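The Bathroom Shelf, Emptied

3 min read
Last updated: October

I have been meaning to clear out the bathroom shelf in Prultcombe for a long while. On Monday I finally ran out of other things to do, including the ones I had made up, and carried the lot through to a table where I could look it in the eye.

I keep this gallery for the small stuff in the house. The big stuff gets plenty of attention: people ask about the sofa, and the stove has its own insurance paperwork. Toothpaste gets squeezed from the wrong end for a few weeks and then goes in the trash without a word.

My rules for a clear-out are short. Anything I can't identify by smell goes. Anything I own twice gets combined, if it can be combined, and if it can't I use up the uglier one first. Hotel soap is judged case by case. I once held on to a bar from Holanda for 9 years on the grounds that it was too nice to open, and by the end it had the scent and general character of a roof tile.

Noemí Ventura, who shares the shelf and therefore the blame, has a different system. She puts everything back exactly where it was, only straighter. I'll admit the result looks much the same as mine and takes up to an hour less.

Spray cans are the real trouble. They never seem to be empty, they only get quieter. Bottles at least have the decency to show their level if you hold them to a window. And every shelf I've ever cleared has had something from the desk drawer living on it – I no longer ask how it got there.

The shelf itself has been wiped down and will stay bare until about breakfast. More from the hall closet next, if I can get the door open.
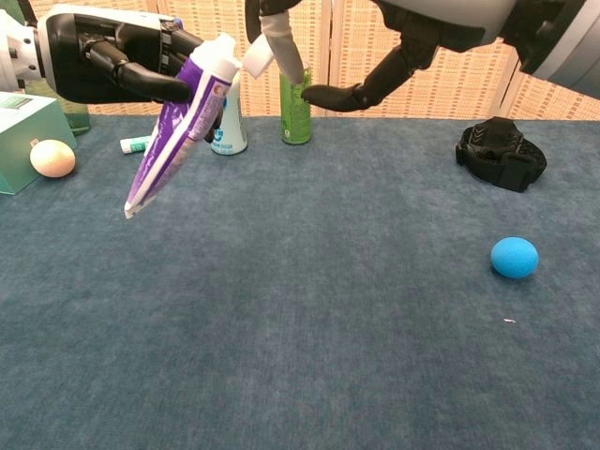
Purple and white toothpaste, flat at the end, with the spray can and the green box waiting their turn.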